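**Jaw pads, and the "fixed" fault that came back**

The slipping problem on the hand-held grippers is closed. I know this because the tracker says so, and has said so twice. It was closed in March, reopened by Daryna Lysenko a little later, and closed again with a one-line note: "pads replaced, behaving normally." I would like to believe the note. I have spent enough evenings with these tools to want more than one line.

For those who missed the start of it, the complaint was simple. An operator closes the jaws on a small part, lifts, and somewhere on the way to the tray the part rotates or drops. The trigger is still held. The log shows the jaws closed at the same opening the whole time, so as far as the software is concerned the part is still there. The recording goes into the set marked as a good pick. We only caught it because Daryna was watching clips from the Bollero batch at normal speed, with her eyes open, which the checking script can't do.

She went through 817 clips. In 20 of them the object left the jaws before it reached the tray, and every one of the 20 had passed the automatic check. You may say that is a small share. I would say it is a small share of the clips somebody bothered to look at, from one batch, done by operators who had been told beforehand that slipping was a concern.

The official explanation is worn pads. The supplier, Nurnora, sent new ones, the pads were swapped on both tools, and the next session had no drops. Fine. But the next session also used different objects, most of them bigger, and it was run by Volodymyr Tymoshchuk, who has the steadiest hands of anyone on the project and who squeezes the trigger as if he is trying to break it. Change the pads, the parts and the person all at once and you have learned very little about the pads. Volodymyr said as much himself in the meeting. It didn't make it into the note.

My own suspicion is the linkage. The jaw opening is not measured at the jaws. It is worked out from the trigger end, and everything between the two is assumed to be stiff. On one of the Didenko tools I could rock a closed finger from side to side with my thumb, and the reading on screen did not change at all. A bit of play at a pivot pin would give you exactly the fault we had: a jaw that opens slightly under load while the log swears it is shut. New pads would cover that up for a while, being thicker and grippier than the old ones, and then it would be back.

The other thing that bothers me is the two-tool work. With a gripper in each hand, people reach across, the tools get close to each other, and now and then they knock. A light knock does nothing you can see. We have no rule on what to do after one. The session sheet has a box for dropped objects and a box for battery changes, and none for "hit the other gripper."
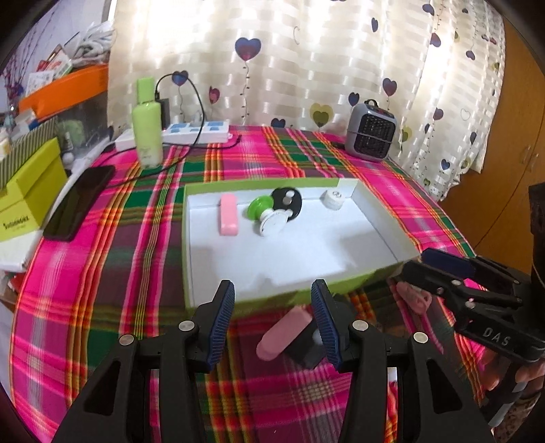 Daryna wants a test on the same kind of small, smooth, rounded pieces that caused the trouble in the first place, picked off cloth and placed in a shallow tray, with old pads and new pads on the same tool and the same person holding it. That seems to me the least we could ask for. It would take an afternoon. The reply so far is that the Trader sessions have priority and that the fault "has not been seen since." It has not been looked for since, either – the clip review stopped when the ticket closed.

Until somebody runs that test, I'd ask operators to do the following, ticket or no ticket:

- Before each session, close the jaws on something firm and try to wiggle each finger. If it moves, write the tool number down and use the other one.
- If the two tools touch, stop the recording and check the fingers again.
- If a part slips, mark the take as failed, even if you caught it and the part ended up in the tray.

The last point matters most to me. I have heard 2 operators say they let those takes stand, on the grounds that the part got where it was going. I understand the temptation at the end of a long session. The clip is still wrong, and whoever trains on it will have no way to tell.

I have asked for the ticket to be opened a third time. If it gets closed before a single clip has been reviewed, I will print Daryna's list in the next issue, with the take numbers.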